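Sweeping the Long Hall: What We Learned About a Speckled Floor
Student project report, Building Care course
23 April 2019

When our group picked floors for the spring project, I'll admit I wanted the windows instead. Floors sounded dull! But our workroom at Plaltden has that speckled grey kind, smooth with little dark flecks all through it, and I had walked on it since September without once wondering how anybody tells if it's clean.

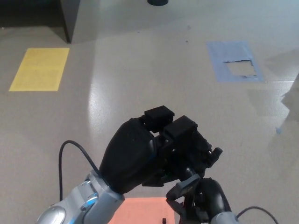

The flecks hide everything. Crumbs, grit, pencil shavings, you name it, it all melts into the pattern the second you stand up straight. So our question was pretty simple: does a dry dust mop do as good a job as a broom on a floor like this, and how would we even check?

We split the room and the hall next to it into 4 strips with masking tape and gave each one the same treatment every time. Two strips got the broom, two got the Badix mop from the supply closet (the wide one with the floppy head, not my favorite to steer around table legs). After each pass we went over the strip with a clean white cloth on a stick and bagged whatever it picked up. Then we weighed the bags on the kitchen scale and wrote it all down in a notebook that now has coffee on most of its pages, sorry.

We did 277 passes in all, which is a lot of walking back and forth with a stick. My partner on the broom strips got really fast. I did not.

The mop won, and by more than I expected. The cloths from the broom strips kept coming up gray with fine dust, and I think the bristles just push that stuff along or flick it into the air so it settles again later. The broom was better with bigger bits near the doorway, where people track in gravel from the Krasniqi lot, so we ended up liking a quick broom there first and the mop everywhere else.

Glare was the other thing we got into. The floor is a little glossy, and with the overhead lights on you get a bright washed-out band where you can't judge anything at all. We tried checking a strip from one end and then from the other, and the band moved with us, so a spot I'd passed as clean looked awful from the far side. Now we check every strip from both ends, and low down if your knees allow it.

If I did this over I'd change the cloths more often and start on the weighing earlier, the first 2 days are basically guesses. The full table of weights is in the Sendbridge folder along with the strip map.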